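Safe Practice for Pick-and-Place Trials Behind Clear Panels

These are the rules we follow at Valano for tabletop trials with a single arm. Read them before your first run.
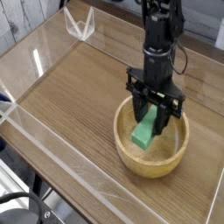 Before power-up, check that the panels stand square and the corner joints are tight. Wipe the acrylic if glare makes the gripper hard to see. Keep the cable slack enough for full wrist travel – a tight cable will pull the arm off its path.

Start with soft objects. Foam is fine. Set grip force to the lowest value that holds, then run 3 slow cycles with a hand near the stop button.

Never reach over a panel while the arm is live. Stop it, wait for the brakes, then move the bowl or the block.

Log every drop, even small ones. After 100 cycles, check the finger bolts and have a second person sign the sheet. Questions go to Villads Kvaran.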